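Hokus Hand-Held Gripper, build kit (pair)
Sold by Hastine
Page updated February 2, 2023

The Hokus is a two-jaw gripper you hold and squeeze yourself. We sell it as a kit for people building at home or in a shared workshop, and we were slow to stock it. Most home gripper kits are fine on a foam block and useless on anything that bends. This one we put up with.

The linkage arms are black with open slots, and the blue pads sit at an angle with fine teeth along the lower edge. Set the pads before you tighten the pivots. The leaflet has it the other way around and the leaflet is wrong.
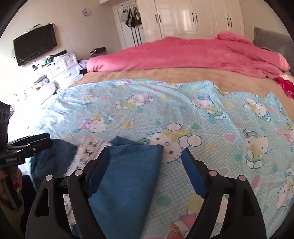 Clothes and blankets are a fair test, and a harder one than the maker's own demo with plastic cups. Try thin fabric before you believe any claim about grip, ours included. If the pads miss the cloth, check that both jaws close evenly - a stiff joint on one side is the usual cause.

Assembly takes around 5 hours for the pair. The maker says 2. You will need your own small screwdriver and some patience with the handle.

In the box: parts for two grippers, 37 screws, 6 spare pads, leaflet.
Not in the box: camera, mount, any software.

The Melletti pads fit with light filing. Trevor pads do not fit, whatever the forum says.

Returns within 17 days, unbuilt kits only. Next batch expected in June - we would not plan a project on it.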